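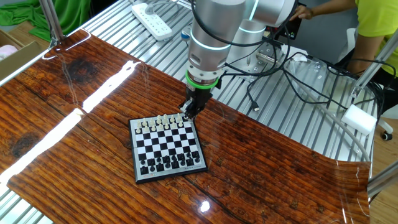 A small magnetic board with the white pieces lined up on the far side.

OPINION | Games & Leisure
14 shares | 3 comments

Let beginners take their moves back

By Nesma Sqalli

I joined the Nakeck chess club in April, at an age when most members had already been playing for decades. In my second game I moved my queen to a square where a pawn could take it. I saw it the moment I let go. My opponent saw it too, took the queen, and wrote the move down. The game lasted another 40 minutes and I learned nothing from any of them.

The club plays touch-move at every table, every night, including the casual tables by the kitchen. If you touch a piece you must move it, and once you let go the move stands. I have no argument with this in a tournament. People pay to enter and they prepare, and a result has to mean something. My argument is with using the same rule at a casual table, between a person who has played for 30 years and a person who has played for two weeks.

The usual defense is that touch-move teaches discipline. It does teach some. After a month I was sitting on my hands, as I had been told to. But what I was mostly learning was to be afraid of the board. I played the same safe opening every week. I traded pieces whenever I could so there would be fewer of them to lose. I was never in an interesting position, and I could not have told you why I won when I did win.

My aunt in Soliman taught my cousins to play and she let them take back anything. She had one condition. Before you took the move back, you had to say what was wrong with it. "The bishop can get there." "I left the rook alone." If you couldn't say, the move stayed. My cousins are both far better than I am, and they still talk through their games like that when they play each other.

I raised this with Nawal Naciri, who runs the beginners' table. She said she had tried takebacks one winter and the games ran late, and a couple of people took back nearly everything. That is a fair complaint. I think a limit would solve it: 2 takebacks a game, with the reason given out loud, only at the casual tables and only for players in their first year. If both players want to play strict, they play strict.

We already accept this in other things. A piano student stops and goes over the bad measure again. A new cook at home scrapes out the pan and starts the onions over - it costs an onion. Chess clubs are stricter with a newcomer on a weeknight than most teachers are with a paying student, and then they wonder where the newcomers went. Eleven of us started in April. There are four of us now.

I don't claim the rule drove all of them off. One moved away and one took a night job. But I asked two of the others, and both told me about a particular game and a particular piece, much the way I have told you about my queen. I would like to see the club try the limit for one season. If the evenings run too late, drop it.

COMMENTS (3)

trutness_pawn
Strict rules from day one did me no harm. You stop hanging your queen pretty fast.

Harbor Road reader
We allow one takeback at our library group. Hardly ever gets used after the first few weeks, but people like knowing it's there.

M. in Flosidura
Saying the reason out loud is the good part of this. Going to try it with my son tonight.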